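Teaching a robot the microwave, one go at a time

Feb 8, 2018

Visitors to the Skoler workshop in Warkum have been getting used to an odd sort of lesson this winter, in which a person sits at one end of the room moving a pair of control handles, and a two-armed robot at the other end follows along as best it can. The pupil's current subject is the kitchen microwave.

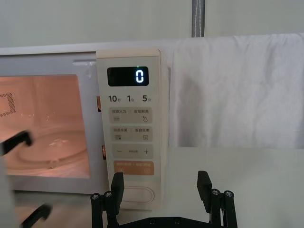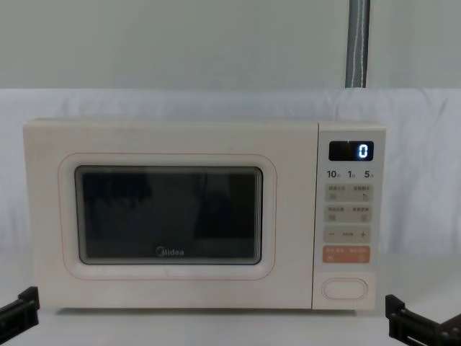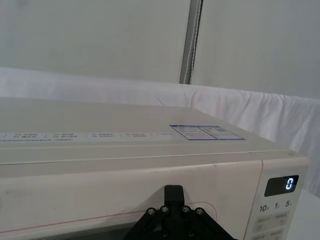 The microwave and the robot's black grippers at Skoler. The display shows 0 in all three views.

Katsuhiko Matsuda, who looks after the teaching sessions, is a patient man and very fond of the work. He says the door is the part that new operators worry about most, and that it's usually the buttons that catch them out (you do find yourself leaning forward in your chair, as though that would help!). Each go is recorded from start to finish, and the robot later learns from the whole collection. The team has saved 142 goes so far, shared between four operators, and Mr Matsuda is just as pleased with the slow, careful ones as he is with the quick ones.

The project, which goes by the name of Kobori, began last June with folding tea towels, and a good many people in Valilside will remember the open afternoon where they were allowed to have a try themselves. There will be another one this spring, with places for 10 people at a time, and anyone who would like to take the handles for a few minutes can leave their name at the Skoler front desk.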